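4. Seating, Sightlines and Recall in the Osgate Run of Zorkasine

4.1 The production and the two houses

Zorkasine is a play in one act, lasting 65 minutes and performed without an interval. It was written by Hala Ouazzani and first staged by the Alaoui company, which has kept it in repertory. The action takes place in a single home over one evening, during which two sisters and a lodger decide what is to be done with the belongings of a dead parent. The lodger, played in both versions by Chaiwat Chantharasri, is present from the first line but does not speak until the second half.

The company prepared the play for two kinds of house. At the Gerkier, a proscenium theater with 300 seats, it was given on a conventional raised stage with the audience on one side. At the Osgate studio it was given on the floor, with the audience on two facing banks and the actors entering through the aisles. The text was the same in each case apart from three short cuts made at Osgate, where lines covering a walk from the wings were no longer needed. The lighting plan was redrawn by Ratree Ruangrit, who removed nearly all of the side light used at the Gerkier so that spectators on one bank would not be dazzled by lamps placed for the other.

Both versions kept the same rule about the home in which the play is set. Rooms are spoken of and never built. The kitchen, where the older sister goes to be alone, is placed by the dialogue somewhere past the end of the acting area, and the audience is told about it only through what the characters say on coming back. The director, Montserrat Llorente, wrote in her rehearsal notes that the spectators should "furnish it from home." Much of the discussion below turns on whether they did so, and on whether the seating made a difference.

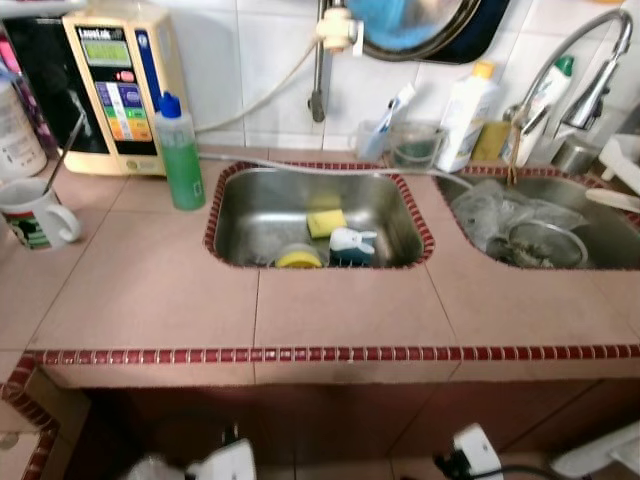
4.2 Method

Questionnaires were handed out at the close of each performance in both houses and collected at the doors. The form was a single sheet. It asked where the spectator had sat, which character the spectator had watched most, and what the spectator remembered of any room that had been mentioned but not shown. A blank space was left for a sketch. In all, 419 completed forms were returned. Forms with no seat position marked were set aside before coding and are not included in that number.

A smaller group of 43 spectators agreed to be interviewed in November, after the run at Osgate had ended. Interviews were carried out by telephone by Mairéad Geraghty, who had not seen either version of the play and who worked from a fixed list of prompts. The choice of an interviewer with no memory of the staging was deliberate. In a pilot with students, interviewers who had attended the play tended to supply details when a speaker hesitated, and those details then came back as the speaker's own.

Answers were coded by two readers working apart. Where the readers disagreed, the form was read again by both of them together, and if they could not settle the matter it was coded as unclear. The actors did not know which questions were on the sheet. Chantharasri has since said that he would have preferred to know, as the question on which character was watched most bears directly on how a silent part is played.

4.3 Where spectators looked

In the Gerkier, spectators reported watching the person who was speaking. This held across the stalls and the balcony, and it held even in the first half, when the lodger's silence might have been expected to draw attention to him. Several forms from the rear rows describe him as having "come in later," although he is on stage when the lights go up.

At Osgate the pattern was different. Spectators on both banks often named the lodger as the person they had watched, and many gave a reason connected with where he stood. Llorente had placed him near the middle of the floor for most of the first half, with his back to one bank and then, after the telephone call, with his back to the other. Those who could see only his back said that they had tried to read his face in the faces of the people opposite. One interviewee said that she "watched the other side watch him." A second complained that a man across from her had yawned during the younger sister's long speech and that she had not been able to take the speech seriously afterward.

This last remark points to a cost of the facing arrangement that is not often given its due. The audience becomes part of the view. A restless bank opposite can undo a quiet passage, and the actors have no means of correcting it. Llorente's response during the run was to lower the spill of light on the front rows — a change made by Ruangrit between the second and third performances — and the forms collected after that point mention other spectators less often. The present study cannot say how far the lighting was responsible, given that the later performances were also better attended.

4.4 What spectators supplied

The question about unseen rooms brought the fullest answers. The kitchen was the room most often described, followed by the upstairs bedroom. Answers differed greatly in length. Some spectators wrote a single word, while others used the back of the sheet. A sink was a common feature of the sketches, usually drawn as a plain box with a faucet above it and no further detail. The text mentions washing up only once, and never says what the sink looks like or what it is made of. Stainless steel, an everyday choice, was named by several interviewees as something they had simply taken for granted (Figure 2).
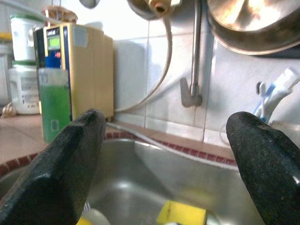 Figure 2. Stainless steel sink basin.

Interviewees were asked whether the kitchen they had pictured was one they knew. Most said that it was, and most of these named a kitchen from childhood in preference to their present one. A few were surprised by the question and said that they had not thought of the room as coming from anywhere. Spectators from the Gerkier were more likely to place the kitchen behind the set, in the direction in which the actress had left. Spectators from Osgate were less sure of its position, and two of them placed it behind their own seats, which agrees with the aisle by which the older sister made her exit.

It would be unwise to claim too much for this difference. The houses differ in size as well as in shape, and the studio audience included more people who had seen the company's earlier work. Even so, the answers suggest that an exit made through the audience leaves the unseen room closer to the spectator than an exit made through a door upstage. The older sister's return, carrying nothing and drying her hands on her skirt, was remembered at Osgate in nearly every interview. At the Gerkier it was mentioned far less, and was sometimes given to the wrong sister.

4.5 Limits of the comparison

Only one play was studied, and it is a play that depends more than most on what is left out of view. The questionnaire was completed on the night, when impressions were fresh, but the interviews were held some weeks later and memory will have reshaped them. The sketches were coded for objects alone. No attempt was made to judge their accuracy, as there was no room against which they could be checked.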